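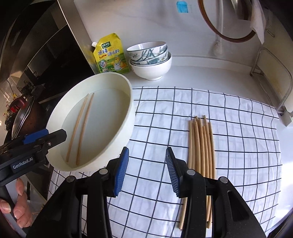 July 4, 2026. Brundberg wagon, hybrid battery pack back on the bench after the fan swap. Cell voltages logged at rest, module 3 still low against its neighbors. Busbar nuts had white crust on the sense side, so I pulled the whole strip and cleaned it. Small parts are going in a wide shallow basin with a tall smooth rim, like the white one with the two chopsticks in it, as the old trays let nuts go over the side. A wooden chopstick also works for lifting sense leads off the terminals. No metal picks near the pack.

Torque wrench from Hermans reads high. Use the Estance one until it is checked.

Resistance across the cleaned strip is even end to end. Fault code cleared and has not come back at idle. No road test yet.

Ntombi Kekana has the charger until the Undham car is done. V. Matlala wants module 3 cycled before we order anything. Agreed, 2 cycles, then compare with the October log.

Pack tag 514, odometer 1201 since last service. Spare sense leads are in the left drawer. Order more nuts, same thread.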